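Droson workshop group releases plans for build-it-yourself hand-held gripper pair

FOR IMMEDIATE RELEASE -- August

Noralska -- Droson, the shared workshop on the upper floor of the old Breletti building, is putting out the full plans for its hand-held gripper pair this month. Free download. Parts list, print files, wiring sheet, all of it. Build time is 26 hours if your printer behaves, longer if not.

The pair is called Đào. Two grippers, one per hand, a marker cube on top of each one so the position can be tracked, and a camera looking out over the jaws. You squeeze, the jaws close, everything gets recorded. The recordings are then used to teach a robot arm the same chore. No arm needed to get started, which is the whole point for people working out of a spare room or a garage.

First chore on the list is hanging a bag on a coat rack. Sounds easy. Bags flop, loops fold shut, pegs are short and set at an angle. One hand has to hold the weight while the other one sorts out the handle.

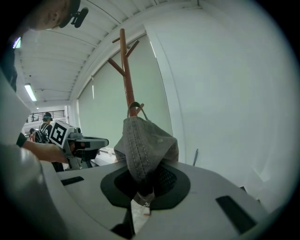

Hường Ông would have picked something stiffer to begin with, a mug or a box, and told the group so more than once. Cloth is a pain to learn from, in her view, and new builders may give up before they get a single clean recording.

The group went with cloth anyway. Reasoning was simple -- if the jaws can deal with a soft strap they can deal with most things around the house. Stiff items come later, in a second chore pack.

What changed since the spring version:

Jaws. The old ones were flat inside and straps slid right out. New finger pads have a fine grip texture and a bit of give. They push on without glue, so worn ones can be swapped in a minute or two.

Housing. Rounder, smoother, fewer places for a strap to catch. It prints in two halves and closes with 5 screws. The earlier housing needed 13 and people kept loosing them.

Handle. Pistol style, trigger under the first finger. There is a small size and a large size in the files. Try the small one first, it fits more hands than you would think.

Cable. Still there. Wireless was tested and dropped, the recordings came out with gaps. Leave plenty of slack and route it down the arm, not across the front. 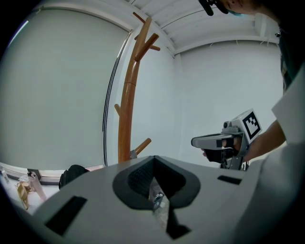
Could the cubes be made smaller, one early builder wrote in, because mine knocks against every shelf I own? I print at home and I have a narrow hallway. If the tracking still works at a smaller size I would redo both tonight.

Short answer from the group: not yet. Smaller cubes were lost too often once the builder stepped back from the work. A slimmer mount is in the files under "extras" and moves the cube in a little closer to the body, that may be enough for a hallway. Do not shrink the pattern itself. The tracking expects the printed size and will give you nonsense otherwise.

Couple of notes on setting up at home. Light matters more than the printer does. Pull the blinds if there is sun on the work, glare on a cube will spoil a recording. Plain walls are fine. So is ordinary clutter on a window sill, the group leaves its own stuff lying about on purpose -- a real room has things in it.
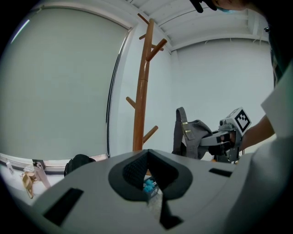
Plan on 20 recordings before you judge the results. The first few will be bad, everyone's are. Go slow near the peg. Let the loop open before you lift, and keep both hands in view of there cameras as much as you can. Delete the takes where you dropped the bag and talk yourself out of keeping the "almost" ones.

Calibration comes before all that. Hold the pair out in front, jaws down, and run the check from the wiring sheet. It wants both cubes found and both triggers reading zero. If one trigger drifts, back off the spring screw a quarter turn and run it again.

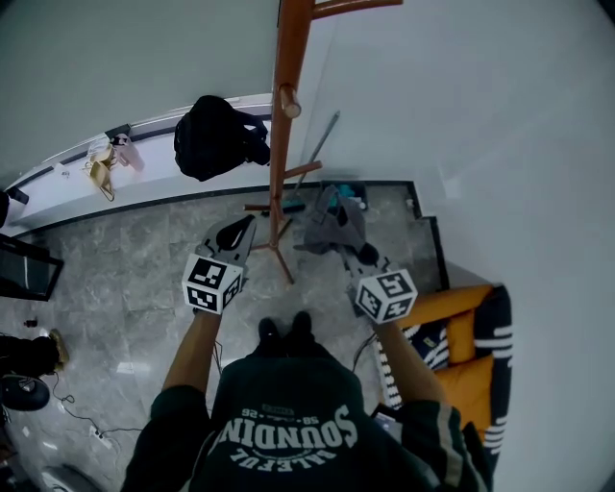

Floor starts are in the plans too. Bag on the floor, pick it up, get it onto the rack. Harder than starting from the hand and worth doing second. Shiny tile can confuse the tracking a bit, a dull mat helps.

Availability: plans are up now on the Droson page, printed kits for those without a printer to follow. Kits ship without the camera. Price to be set.

Open bench at Droson is at 7 p.m., Breletti building, Noralska, stairs on the left. Bring your own bag to hang. Half-built grippers welcome, the bench has spare springs and screws.

Press contact: Droson front desk, Noralska. Pictures and print files on request.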